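Tulby publishes results of simulated gripper comparison

HERNSIDE, Mar 27, 2023 – Tulby, which develops software for testing robot arms, today published the results of a comparison of five grippers on kitchen tasks. All of the trials were run in simulation. The full results and the scene files can be downloaded from the company's website at no charge.

The study covered 2760 trials. Each gripper was mounted on the same model of arm and given the same set of pick, place and pour tasks, with the objects moved to new positions between trials. The time limit was 90 seconds per trial. A trial was counted as failed if the object was dropped, if the arm struck the work surface, or if time ran out.

"Customers ask us which gripper to buy, and until now we had very little to show them," said Vittoria Guerra, head of testing at Tulby. "A lot of published numbers come from blocks on a flat table. We wanted round things, narrow necks and surfaces that meet in awkward places."

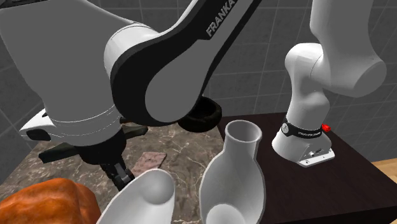
A Franka arm with its gripper just above the rim of a white vessel in one of the simulated kitchen scenes. Render: Tulby

Two of the grippers were supplied as digital models by Estia and one by Feng. The other two are Tulby's own reference designs. Estia's narrow-finger model had the fewest failures on bottles and vases. Feng's wide model did better on bowls and on large objects, but often touched neighboring items when the counter was crowded. No gripper came first in every task group.

The team also compared two controllers, one using position control only and one that limits contact force. The force-limited controller was slower on most tasks and dropped fewer objects. Lihua Qian, who led that part of the work, said the difference was largest near the rims of open vessels.

"If the fingers come in a little too low, position control keeps pushing," Qian said. "The vessel tips and the trial is over. With the force limit you lose a few seconds and usually keep the object."

Tulby cautions that the results have not yet been checked against physical hardware. Friction values in particular were estimated, and the report lists them for each object so that other groups can rerun the trials with their own figures.

A physical round of 400 trials is planned to start in April at the company's Hernside lab – with the same arm model and the same task list. Hanyu Ren will run the tests.

About Tulby
Tulby makes simulation and test software for robot arms and end effectors. The company is based in Hernside.

Media contact
Ruaridh Mackay, Tulby press office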